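Dropping the Second Phone Line

April 23, 2025

I finally canceled the landline. We had it for as long as we have lived in this house, and for most of that time I never thought about it. The bill came, it got paid, and the phone sat on the shelf in the hallway and rang a few times a week. Almost all of those calls were about my car's warranty.

What got me to look at it was the bill going up again. I went back through the folder and added up what we had paid since the September before last. It came to 630 dollars. For that we made maybe one call a month, and usually it was to find a cell phone that had gone missing in the couch.

So I called Kimden, our phone company, and told them I wanted to close the line. The first person offered me a lower rate. The second person offered me a slightly lower rate than that and a free month of something called Mamico, a voicemail service. I said no thank you to both. Then I was told the line was bundled with our internet, and that if I took the phone off, the internet would go up by more than the phone cost. I asked to have that in writing. After a long hold it was no longer true.

The whole call took most of a morning. I did the dishes and folded towels while I waited, with the speaker turned up.

Before you cancel, make a list of everything that has your old number on it. I didn't, and I have been paying for that since. Our dentist had it. The bank had it, and the bank wanted to send a code to it before they would let me change it. I had to drive to the branch with two forms of ID. The pharmacy had both numbers and kept calling the old one anyway. My library card still has it, and I may just leave that one alone.

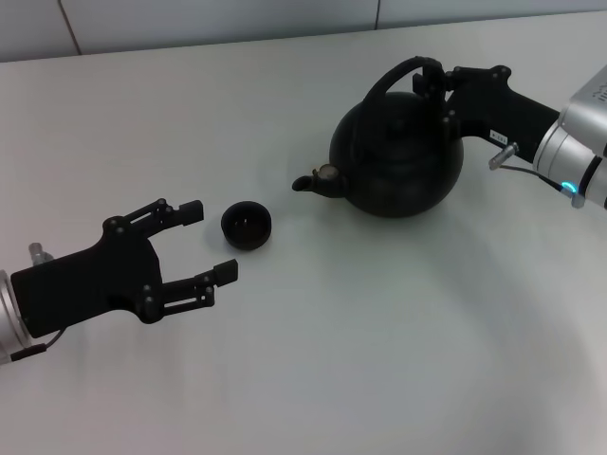
The other thing to check is whether anything in the house is wired to the line. Ours had the alarm on it. We bought that system from Purnado years ago, and it used the phone jack in the basement to call out. I found this out when the keypad in the hall started beeping at two in the morning - one short beep, then a long enough gap that you almost fall back asleep. The manual said it meant a line fault. Purnado sells a cellular box that replaces the phone connection, and with the installation it would have cost 440 dollars, so there went most of the savings. I'm still deciding. For now the siren works but it doesn't call anyone.

Some people asked why I didn't just move the number to a cell phone or one of the internet calling services. I thought about it. You can do that, and if you have had a number for decades and your relatives know it by heart, it's probably worth doing. You have to start the move before you cancel, while the line is still active. In our case the relatives all text, and I didn't want the warranty people to follow me.

I do miss it in one way. A phone that belongs to the house is different from a phone that belongs to a person. When the kids were small, anybody could call and whoever was closest would pick up, and you ended up talking to people you hadn't planned on talking to. My aunt would call for my husband and get one of the kids and stay on for half an hour.

The final bill came last week. It had a charge on it for the free month of voicemail, so I'll be calling Kimden again on my lunch break tomorrow.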